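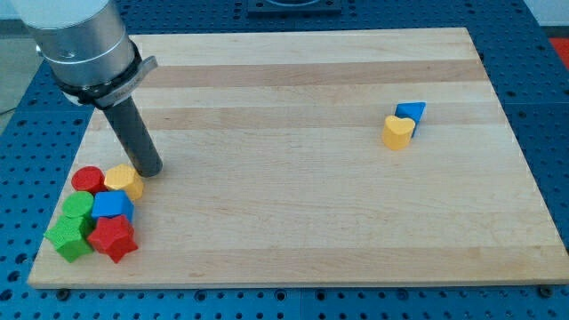
**PRESS RELEASE | EDUCATION AND SKILLS**

# Bullby College students to open table-top robotics contest to other schools

**Bullby, September 4, 2020**

Bullby College has announced that its student robotics club will run a table-top block-moving contest in December, open to school and college teams from across the district. Entry is free and registration opens today.

The contest, called the Mollum Push, grew out of a second-year project on the college's engineering course. Teams write a program that moves coloured blocks across a wooden board using a robot arm fitted with a plain rod. The arm has no fingers and can't pick anything up. Every block has to be pushed into place.

Students on the project have been working with blocks in several shapes, among them cylinders, hexagons, a star, a heart and a triangle, in red, green, blue and yellow. The shapes behave differently when pushed. A cylinder will often slide off to one side if the rod meets it away from the centre, and a star can turn on the spot when one of its points is caught. Much of the course work last year went into dealing with those two cases.

"We started with a single block and a straight line, and that took us most of a term," the club said in a statement. "Separating a group of blocks that are touching is a lot harder than moving one on its own. We think other students will enjoy having a go at it, and we would like to see how they approach it."

## How the contest works

Teams may have up to five members, all of whom must be in full-time education. No team needs to own a robot. Programs are written and tested at home or at school using a simulator that the club has prepared, and are then run on the arm at Bullby during the contest.

Each team will be given 27 written instructions, such as "move the yellow heart next to the green cylinder" or "push the red star away from the other blocks". The instructions will be kept back until the day. A run ends when the block is in the right place, when any block leaves the board, or when the time limit is reached.

Points are given for finished instructions, with a smaller number for partly finished ones. Teams lose points if they disturb blocks that the instruction doesn't mention. Judges will score from an overhead recording, and teams may ask for one run to be looked at again.

There are two classes:

- **Open class.** The program receives camera pictures and must find the blocks itself.
- **Starter class.** The program is given the position and shape of every block at the start of each run.

The starter class is meant for schools that have not taught robotics before. Teachers who are unsure which class to choose can contact the college before registering.

## Support from local firms

Zumavis, the Bullby engineering firm, is paying for the blocks, spare parts and prizes. It has also offered a week's work experience to the winning team in the open class. Toivonen, which makes machine parts on the Mollum Road estate, has lent the club workshop time and will cut extra sets of blocks for schools that want to practise by hand.

"Our apprentices spend a good deal of their first year learning how parts sit, slide and jam," Zumavis said. "A contest like this gets students thinking about the same problems early on, and we were pleased to be asked."

The college introduced robotics as an option on its engineering course with a first intake of 7 students. Across all years, 81 students are now taking it, and the club is open to those on other courses as well. Members meet after lessons in the engineering block, where the arm is set up.

## Arrangements for visitors

Numbers in the engineering block will be limited and visiting teams will be given separate arrival times. Teams that can't travel may send in their program and follow their runs over a video link. Remote entries will be scored in the same way and are eligible for all prizes except the work experience placement, which has to be taken up in person.

The rules, the simulator and a short guide for teachers can be requested from the engineering office at Bullby College. The list of block shapes and colours to be used in the contest will be sent to registered teams with their joining instructions.

**ENDS**

**Notes to editors**

1. The Mollum Push is organised by the Bullby College student robotics club with support from Zumavis and Toivonen.
2. Interviews with students and staff can be arranged through the college press office.
3. Press places at the contest are limited and must be booked in advance.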